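Yellowing and hazing on gelcoat, compound or sand first?
Forum > Maintenance > Finishes and Coatings

wpenner
Posted November 2, 2025
Shower surround in unit 20 at the Sikville Motel, white gelcoat over fiberglass. The walls are flat to the touch and have picked up a haze that cleaner does not remove. I have a rotary polisher and a wool pad. Do I go straight to compound, or wet sand at 1000 first? The unit has to be back in service before December.

Rhonda Chisholm
Compound first. Always try the least aggressive step and look at the result under a side light. Sanding removes gelcoat you can't put back, and on a factory surround there isn't much of it to start with.

kerkoren82
Disagree. If the haze is mineral deposit, compound will load the pad and smear it around. Descale, rinse, dry overnight, then look again. Half the "oxidized" surrounds I get called to are hard water and old soap.

wpenner
Descaled twice already, with a rinse between. No change.

kerkoren82
Then it's oxidation and I withdraw the objection. I would still sand. 1000 wet, by hand, soft block, then 3000 on a foam interface, then compound. Wool alone on a chalky surface gives you a shine that lasts one season.

Manon G.
Keep the rotary slow near any inside radius. The pad edge rides up on the curve and all the pressure goes to a narrow strip. I do the grooves and creases by hand with a folded cloth, and I leave them a little duller than the flats. Gloss hides a lot on a pale surface anyway.

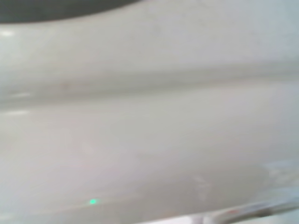 Adwoa has a different view on the grooves, which is that they should be done before the flats. Compound slung out of a groove lands on finished work, and you end up wiping the flats twice.

Manon G.
Fair. I mask the flats, so it hasn't come up. Order matters more if you don't mask.

Rhonda Chisholm
Still not convinced on sanding. Lavoie's sheet for their surrounds says compound and wax only. Is yours a Lavoie?

wpenner
No label I can find. I did a test patch behind the door this afternoon, compound only, two passes. Gloss is up but there is still a gray cast at low angle.

kerkoren82
That cast is what the 3000 is for. Do a second patch next to it and compare them dry.

Rhonda Chisholm
Second patch is reasonable – start it at 3000, though, and skip the 1000 unless you have to.

wpenner
Will do. Disks are on order.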